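Automation and Everyday Work
Session 6 notes: Chores, or why the dishes are still yours

Instructor: Fionnuala Hayes
Reading for this session: Carrilho, "Counting the Hours," course packet, part 2

Last week we ended on the claim that household robots are "nearly here." Several of you asked what would count as here. These notes are my attempt at an answer, and you should feel free to argue with it in your response paper.

Start with the word chore. When a company says its machine can do a chore, it usually means the machine has done one motion that belongs to a chore. Clearing the table is a good case. The motion is pick up an object, move it, let go. The chore also includes noticing that the table needs clearing, knowing that the half-full glass is still being used, scraping the plate, finding room in the sink, and wiping up what spilled. The Gultero brochure I handed out in April shows the first part and prices the machine as if it did the rest.

Inês Carrilho makes a related point in the reading. She kept a log of household tasks in one Carroll apartment building and ended up with 3596 entries. Very few were a single action. Most were interrupted, combined with something else, or dropped and picked up again later in the day. Her argument is that we have no good name for the work of switching, and so it never shows up in a product demo. 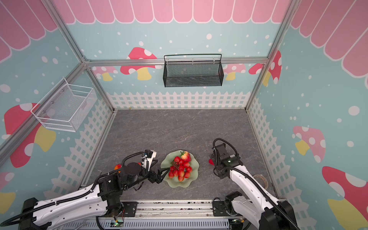 Tidying up food is where I would test any claim about kitchen machines, and I would be stingy about giving credit. Food is soft, it rolls, and each piece is a slightly different size. Consider a heap of strawberries on a wavy, leaf-shaped plate, with an apple perched at the upper edge of the pile and one strawberry lying on the floor by the right gripper. A person deals with the stray berry without thinking. A machine with two parallel jaws has to find it, close on it hard enough to lift and gently enough not to crush, and then set it down on a pile that may shift. Moving the apple is a separate problem, as it is bigger, smoother and resting on things that bruise. Ask also what happens with a different plate, or in worse light, or with a child's hand in the way.

Shop-floor work is often held up as the answer to all this, and it is true that machines have done well there for decades. Look at how, though. The part arrives in the same position every time, the bin is bolted down, and people are kept on the other side of a fence. The Trornero packing line we discussed in session 2 runs nicely – until a carton comes in dented, and then somebody walks over. I count that somebody as part of the system. The sales material does not.

Questions to bring to any demo:
Who set up the objects, and who puts them back afterward?
How many tries were there, and do we get to see the bad ones?
Is a person steering?
What does it do when it drops something?
How long would you take to do the same job?

For the response paper, take the Jotumus video linked on the course page and apply at least two of these questions to it. 2000 words at most. If you think I am being unfair to the machines, say so and show me where. Please use the page numbers in the packet when you cite Carrilho, as the online copy is numbered differently.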